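分类：居家与洗护 / 织物

站内搜索 输入关键词

白色棉布反复水洗后的尺寸变化记录

八月换了洗衣机，新机器的默认程序是 40 度棉织物，脱水转速比旧机高一档。第一次洗完，卧室那块遮灰用的白棉布短了一截，原来能盖到柜子底边，洗后露出一条缝。于是把手头的布都量了一遍，顺便把这几年零散的笔记整理到一处。

先说术语。布料的尺寸变化分两部分：一部分是松弛收缩，来自织造和后整理时的张力，下水后纱线回弹，前两三次洗涤基本释放完；另一部分是溶胀收缩，棉纤维吸水后直径增大，经纱绕过纬纱的路径变长，布面只能缩短来补偿。干燥后纤维直径恢复，但纱线之间的摩擦使布面回不到原位，需要外力拉平。熨烫的作用有一半在这里。

预缩布在出厂前用机械方法把松弛收缩做掉，所以标签上写“预缩”的布，首洗变化会小，但并不为零。标签上没写的，我一律按未预缩处理，裁剪前先下水。

量具用钢尺，软尺本身会伸长，不适合做前后对比。测量前把布平铺，不拉不压，静置一夜再量。标记点用棉线缝十字，水消笔第一次下水就没了，油性笔会晕开，误差比线结大。

这次的主样是 Tundis 的平纹白棉布，买来没洗过。经向两个标记点之间缝成 490 毫米，纬向不单独做标记，只看布边有没有走斜。克重是自己称的，每平方米 133 克，属于中等偏薄。洗涤剂用 Wakside 的中性液体，不加柔顺剂。柔顺剂会降低纱线间摩擦，回弹会更充分，测出来的数不能和不加的混在一起比。
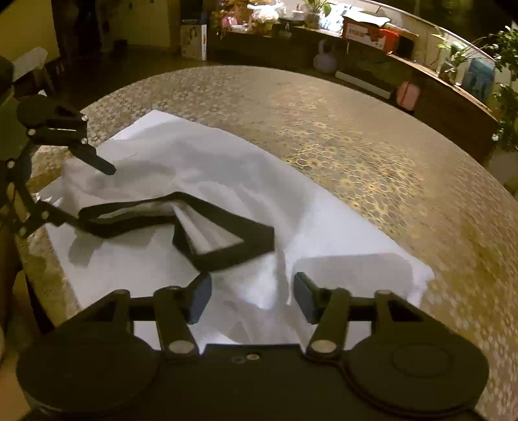 平铺这一步比想象中费事。棉布从机筒里出来，褶皱处的纱线处于弯曲状态，直接量两点距离，得到的是弦长，比布面实际长度短。褶子越软越密，偏差越大，而且每次的偏差不一样，没法用固定系数修正。像图里这块堆在金色蜂窝纹圆桌上的白布，中间的软褶聚成一团，上面还搭着一条黑色织带，这种状态下量出来的任何数都不能记。正确的顺序是先把布上的东西全部拿开，提起两角抖一次，放下，再用手掌从中心向四边推平。推的时候只压不拽，拽一下，薄布能多出好几毫米，过一夜也未必全缩回去。桌面最好大于布面，布边垂下去会有自重拉伸，边缘的标记点首先受影响。

干燥方式对结果影响很大。滚筒烘干时布料在湿态下不断翻滚，摩擦被反复打破，溶胀收缩会充分表现出来；悬挂晾干时水的重量把布往下拉，经向偏长；平铺晾干介于两者之间。我统一用平铺，网架是 Caruso 的折叠款，网孔小，不留压痕。缺点是占地，阳台放开以后门只能开一半。

结果：首洗后经向 490 变为 471，缩率 3.9%。第二次洗后 468，第三次 467，此后几次读数没有再变。也就是说，绝大部分变化在第一次完成，所谓“洗几次就稳定”，对这块布来说两次足够。按成品需要的长度反推下料，我取 5% 的余量，多出来的部分卷进底边。

另外做了一块对照，是 Tudance 的旧床单改的，洗过很多年，标记间距 121 毫米，洗前洗后读数相同。间距短，钢尺只能读到 0.5 毫米，所以只能说变化小于这个量，不能说没有变化。下次把间距放长再测。

几点零碎的：

缝线也会缩。棉线缝在已经稳定的布上，首洗后线迹处起皱，看上去像布缩了，拆掉线就平了。改用涤纶线可以避免。

水温从 40 度降到 30 度，我这边没有测出可靠的差别，样本太少，不下结论。

脱水转速影响的主要是折痕。高转速下折痕被压实，推平要多花时间，量之前最好喷一点水再静置。

布边的走斜目前没有处理。Tundis 那块洗后右下角偏出 2 毫米，估计是裁的时候没有对准纱向，下一块改用抽纱法定直线，周日有空再裁。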